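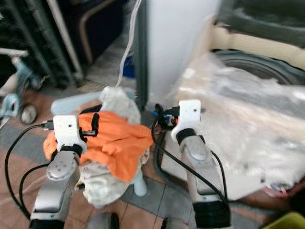 Miranda two-finger gripper, paired kit

Posted in September by Spyros Petek
Filed under grippers, soft goods

Pokley sells the Miranda as a gripper for people who handle fabric. The box says so, the listing says so twice, and the price of the pair (3743, before the mounting brackets) suggests somebody believes it. We stock it because customers kept asking. I would still like you to read this page before you order one.

What you get

Two gripper heads, left and right, with black fingers and a white housing. Each head needs its own cable run back down the arm. Pokley supplies the cables at one length only, and on a mid-size arm that length is too generous. You will have slack, and the slack will go wherever it likes. Buy clips. The kit includes 2 and you want more than that.

Finger pads are fitted at the factory. A spare set comes in a paper envelope inside the lid, easy to throw out with the packing.

What we tried it on

Iker Calvo and I set out to compare it with the Flelix we already sell, using the same arms and the same operator. We left out foam blocks and plastic bottles, because any gripper at this price picks up a bottle. We used cloth over cloth, in a cluttered room with a tiled floor: an orange piece on top of a paler patterned one. The job was to take hold of the orange piece and leave the pale one where it was.

Cloth over cloth is where sellers' demo clips tend to go quiet. A towel folded on a clean table gives the fingers a nice edge to find. A soft heap gives them a ridge that moves away when touched.

Results over 29 attempts per gripper:

Miranda took the top layer alone more often than the Flelix did, by 7 attempts. That is a real difference and I was ready to be more impressed by it than I am. Most of the gain came on edges that were already standing up a little. On a flat edge both grippers did the same thing, which was push the cloth along and close on very little.

When Miranda missed, it tended to take both layers. The Flelix tended to take none. Which of those you prefer depends on what you are folding and how much you mind it ending up on the floor.
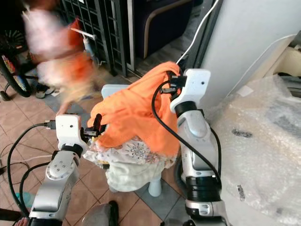 Left gripper on the lower edge of the orange cloth, right head against the upper part.

Things the listing leaves out

The housing is bulky. It is a boxy head, and when you come in low over a draped surface the box can arrive before the fingers do. Iker got around it by tilting the wrist further than the setup guide recommends, which worked but used up travel we wanted for the second arm.

The cable leaves the head in a place that invites it to cross the work. Route it down the outside of the arm and check it again after the first few full wrist turns.

"Soft touch mode" is a lower closing force and a slower close. You can set both by hand on the Flelix. I could find no third thing it does.

The force readout drifts. We zeroed it at the start of each run. If your controller doesn't let you do that from a script, expect to get up and do it yourself. Ours is an Imico and it took one line.

Who should buy it

Labs already running two arms that work mainly with clothes, linens or upholstery, and have time to tune. If your work is boxes with the odd shirt, keep what you have. If you own the Flelix and are annoyed by it on cloth, try new pads first. They cost very little and fixed half of my complaints.

I would not buy Miranda for lace or anything with an open weave until you have tested a scrap. Send us the scrap if you like and we will run it on the shop arms.

Returns

Unused kits come back for a full refund. Once the brackets have been bolted on we charge for inspection. Pads are not returnable.

Pokley says a slimmer housing is planned. They said that when we first took delivery too, and I have no date to give you.

We use cookies to remember your cart and to see which pages get read. By continuing to browse you accept this. Manage settings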